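Trucos de taller: cómo probar y comparar pinzas en casa sin volverse loco

Página de consejos del taller. Septiembre de 2020

Queridos todos: el mes pasado prometí escribir por fin la entrada de las pinzas, y como en agosto me entraron tantos correos preguntando lo mismo (cuál compro, cómo sé si agarra bien, por qué a mí se me cae todo), me he sentado con un café largo y la libreta delante. Aviso que me enrollo. Quien tenga prisa puede saltar directamente al apartado de la bandeja, que es el que más tiempo me habría ahorrado a mí cuando empecé en la mesa de la cocina, con el brazo atornillado a una tabla de cortar y mi marido preguntando cuándo se cenaba.

Para que sepáis de qué hablo: he tenido montadas en el mismo brazo la pinza Makris, que es de dedos paralelos, y la Ovano, que cierra en arco. El controlador es un Jurngate de los sencillos y la cámara va sujeta a la muñeca. Nada de esto es material de laboratorio, y los consejos sirven igual si tenéis otras marcas o una pinza impresa en casa.

Antes de empezar: la mesa

Buscad una superficie mate. Parece una manía, pero las encimeras brillantes devuelven la luz de la lámpara a la cámara y os pasaréis la tarde moviendo el flexo. Si solo tenéis una mesa barnizada, un mantel liso y bien tirante sirve, sujeto por debajo con pinzas de las de tender. Las arrugas también engañan a la cámara, así que plancha, por favor.

Limpiad con un paño apenas húmedo y dejad secar del todo. Los restos de cinta adhesiva salen bastante bien con un poco de aceite de cocina, diez minutos de paciencia y una tarjeta de plástico vieja. Después jabón, claro, que si no el aceite acaba en los dedos de la pinza y ya no estáis comparando nada.

Y atornillad la base. Una mordaza floja en la base se nota en la punta muchísimo más de lo que uno cree. Yo le doy un apretón antes de cada tanda y otro a la mitad.

Los tornillos de los dedos

Cuando cambiéis de pinza, poned todos los tornillos a mano primero, sin apretar ninguno, y luego id apretando en cruz, como las ruedas del coche. Si apretáis uno hasta el fondo antes de colocar los demás, el soporte se queda torcido y un dedo llega antes que el otro. Se ve enseguida: cerráis despacio sobre un lápiz puesto de pie y el lápiz se inclina.

Guardad la tornillería de cada pinza en su propio bote de especias, con etiqueta. Sotiris Giannakopoulos, que me ayuda con la electrónica desde que se me quemó el primer motor, los mezcla todos en una lata de galletas y luego se pasa media mañana buscando el corto. Le quiero mucho, pero la lata es un desastre.

Un cepillo de dientes viejo va de maravilla para quitar el polvillo de las articulaciones. En seco, sin productos.

Qué objetos elegir

Lo primero que hace todo el mundo es probar con un cubo de madera, y es normal, porque sale bien y da mucha alegría. El problema es que casi cualquier pinza coge un cubo de madera. Si queréis ver diferencias, id al armario de la cocina y sacad cosas redondas y lisas, cosas ligeras que se escapen rodando, cosas de pared fina que se deformen y alguna pieza transparente para darle trabajo a la cámara.

Los cilindros lisos son mis favoritos. Un dedo plano toca un cilindro en una franja muy estrecha, y ahí se ve si la pinza cierra bien alineada o si lo va girando mientras aprieta. Con la Makris me pasaba poco; con la Ovano tuve que bajar la velocidad de cierre y forrar los dedos con un trocito de guante de fregar (del lado rugoso, pegado con cinta de doble cara). Mejoró una barbaridad.

Pesad los objetos en la balanza de cocina y apuntadlo. El más pesado que uso yo es un tarro de garbanzos que marca 652 gramos, y lo dejo siempre para el final, cuando ya me fío del montaje.

Cómo llevar la libreta

Tres intentos por objeto y por pinza, como mínimo, y sin hacer trampas. Si al segundo se cae, se apunta que se cayó, aunque tengáis clarísimo que fue culpa del gato. Yo uso una columna para si agarró, otra para si aguantó levantado hasta que termino de contar despacio hasta diez, y una tercera, ancha, para protestar. La de protestar es la que más releo.

Cambiad una sola cosa cada vez. Si cambiáis la pinza y de paso movéis la cámara, luego no hay manera de saber a quién echarle la culpa. Me ha costado tardes enteras aprenderlo, y todavía caigo.

En el Jurngate, anotad también el valor de fuerza con el que trabajáis. En mi escala, la Makris se quedó en 1052 y la Ovano en 3323, que no quiere decir que una apriete el triple que la otra: cada motor entiende el número a su manera. Por eso hay que empezar siempre desde abajo e ir subiendo poquito a poco, con un vaso de plástico entre los dedos. Cuando el vaso empieza a ovalarse, un paso atrás y ahí lo dejáis.

El truco de la bandeja

Poned los objetos de prueba dentro de una bandeja blanca de plástico con reborde, de las de cocina de toda la vida. El reborde frena lo que se escapa rodando y os ahorra andar a gatas debajo de la nevera. Además, el blanco separa muy bien los colores suaves del resto de la mesa, y a la cámara de la muñeca se lo ponéis mucho más fácil.

Lo que cuesta es lo transparente. Una piececita clara sobre fondo blanco se pierde casi por completo, queda solo un contorno gris finito, y hay que acercarse para saber que está. Si vuestra prueba depende de encontrarla, poned debajo un paño oscuro. Si lo que queréis es ver hasta dónde llega la cámara, dejadla tal cual.

No ordenéis demasiado los objetos. Una taza cerca del cilindro, alguna cosa pequeña arrimada al borde, y que los dedos tengan que buscarse el sitio. Con todo separado y en fila, las dos pinzas sacan sobresaliente y os quedáis igual que estabais. Ahora bien, dejad libre al menos el grosor de un dedo a cada lado de lo que vais a coger, y comprobad la bajada en vacío una vez, despacito, con la mano encima del botón de parada.

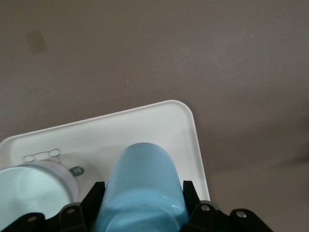
Sobre la cámara en la muñeca

Dos cosas. La primera, que la pinza siempre va a tapar parte de lo que hay debajo, y eso no se arregla, se tiene en cuenta. Lo que sí podéis hacer es inclinar un poco la cámara hasta que se vean las puntas de los dos dedos con la pinza abierta y también cerrada. Si una punta desaparece al cerrar, seguid moviendo.

La segunda, la sombra. El propio brazo la arroja sobre la mesa y en los objetos claros despista. Una sola lámpara fuerte es lo peor; dos flojitas, una a cada lado y con papel de horno delante a modo de difusor, dan una luz preciosa. Con bombillas LED, por favor, que el papel cerca de una bombilla que calienta es un peligro.

El cable se recoge con velcro, dejando una lazada generosa en cada articulación. Mi amiga Efthymia Kokkinos lo lleva por dentro de un calcetín de deporte cortado por la punta, y reconozco que queda más limpio que el mío.

Entonces, ¿cuál de las dos?

Para cosas de cocina, redondas y resbaladizas, me quedo con la Makris. Es más tosca de aspecto, pero los dedos bajan rectos y caben entre los objetos sin empujar a los vecinos. La Ovano abre más y para paquetes grandes la prefiero; en la bandeja, con las cosas juntas, me movía la taza una vez sí y otra también. Con los dedos forrados la diferencia se acorta, así que si ya la tenéis en casa no corráis a cambiarla.

Las dos las pedí a Pliltport y llegaron bien embaladas, aunque las instrucciones de la Ovano tenían el dibujo de los dedos al revés. Si al montarla os queda un hueco en forma de cuña, dadles la vuelta.

Para guardar

Dejad la pinza un poquito abierta, sin nada dentro, y tapadla con una bolsa de tela para el polvo. Despegad los forros de goma si no la vais a usar en unas semanas, porque el adhesivo se ablanda y luego patina. Los objetos de prueba, a su caja y marcados con una pegatina, o acabarán otra vez en el armario y alguien se tomará el café en vuestra taza de referencia.

El mes que viene, ventosas. Si tenéis dudas con el forrado de los dedos, escribidme y os mando la plantilla que uso para cortar el guante.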